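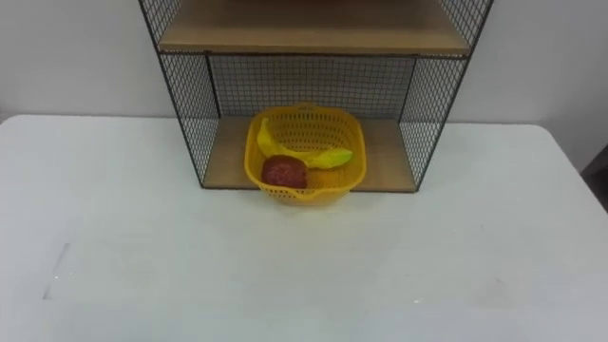
**岑沛**|Ruvholm 浮标站 数据维护

工单 1288 · 状态:重新打开 · 分类:溶解氧探头 / 读数异常

上一次关单的理由是“生物附着,清洗后恢复正常”。我不同意,所以重新打开。清洗之后读数确实回升过,可是只撑到当天夜里,第二天早上又掉下去。拿这么短的一段曲线说恢复正常,我没法往月报里写。

现象再写一遍,免得又有人让我补充:

- 浅层溶解氧每晚开始下滑,凌晨最低,上午自己回来
- 同一支架上的温度和盐度没有跟着动
- 六月以来 Prernenura 平台上有 63 条记录被标成“可疑”,绝大多数落在夜里 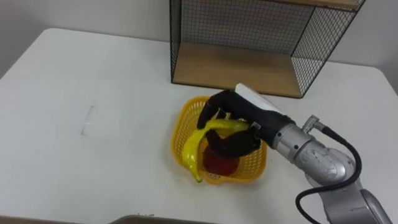
Goicoechea 技术支持的第一封回复说,夜间藻类呼吸耗氧,下降属于自然现象。道理我懂,夏天的浅湾当然有昼夜起伏。问题在于幅度:以前的夏天从来没有这么陡,而且采水样做的温克勒滴定对不上,夜里那瓶的结果比探头读数高出一大截。他们问会不会是滴定做错了。同一批试剂,白天的样就对得上,到了夜里偏偏做错,我不太信。

## 已经试过的

1. 换探头膜帽。没有变化。换下来的膜帽看着挺干净,附着物很少,这也是我怀疑上次结论的原因之一。
2. 重新做空气饱和标定。标定通过,夜里照样掉。
3. 把采样间隔拉长。曲线点少了,形状一样。平台倒是因此少报了几条可疑,有人据此在工单里写“有所改善”,请不要这样写。
4. 检查 Patberg 采集器固件版本。页面显示已是最新,可更新日志是空的,更新了什么、有没有动过供电逻辑,都看不出来。

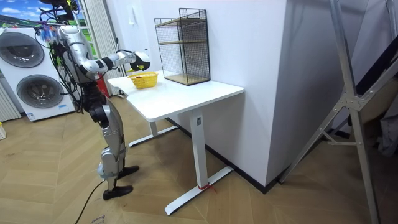

## 供电

周五下午终于拿到采集器的原始电压记录。之前平台只给日均值,日均值一切正常,所有人就都说供电没问题。看原始数据,电压在天黑后持续走低,凌晨的低谷和溶解氧的低谷基本重合。

我先不下结论。两条曲线长得像,说明不了谁引起谁,夜里本来就什么都往下走。但光学探头的补偿电路对供电敏感,这是 Goicoechea 自己手册里写的,他们的回复却一个字没提。
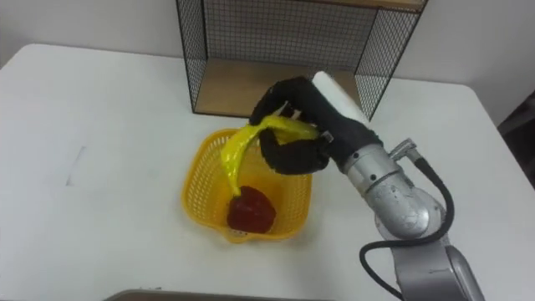
岸边临时接了一块满电的备用电池,跑了一整夜。那一夜的溶解氧仍有下降,幅度小得多,和滴定基本对得上。只有一夜,当晚风也大,水体混合可能比平时好,所以这个结果我只当线索看。要站得住,得在风小的时候再跑几夜,两种供电轮着来。

线缆也还没排除。浮标到岸站这一段长 800 米,中间的接头去年换过,换的时候没留绝缘测试记录。

## 需要对方做的

- Patberg:给出当前固件的完整更新说明,重点是夜间省电模式有没有默认打开
- Goicoechea:给出探头在低电压下的误差数据,要实测的,请不要再发宣传册
- Prernenura:开放原始电压下载,别只给日均值;“可疑”标记的判定规则也请一并发来

在拿到这些之前,六月的夜间溶解氧数据全部挂起,不进月报。有人提议用前后白天的值插补,我反对。插出来的曲线会很好看,问题也就没了踪影。

请不要在 14 天无回复后自动关单。上次就是这么关掉的。

**补充,晚上九点:** Patberg 回信,说省电模式“理论上”不影响传感器供电。已追问有没有实测,等回复。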